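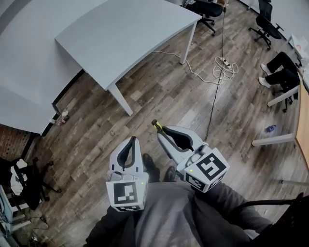 Category: Grant updates

Projects / Pratton Room / Progress reports

Pratton Room refit – report for February

Spending to the end of February stands at £3907, against the grant paid through the Teshome fund. The last £1000 is held back for lighting and a door closer.

The floor is finished. We chose a wood-look plank in grey and brown, with the boards laid on the diagonal, and Pandoline have given us the care sheet. Light grey tables with white legs are in, along with black office chairs on wheels. The tables have rounded corners, as the access group asked. The brickwork has been left bare below table height.

Still to do:
– sweep under the table by the wall, where there is some debris on the floor
– fit felt pads to the table legs
– agree with Ukik who pays for the second delivery

We had 26 bookings in February, and 2 were moved while the floor was being laid. Most were for half a day. Two groups have asked for a whiteboard. It was not in the original budget and we are not asking for more money at this stage.

The next claim form will come with the lighting invoice.

Fiachra Nic Giolla
March 5, 2026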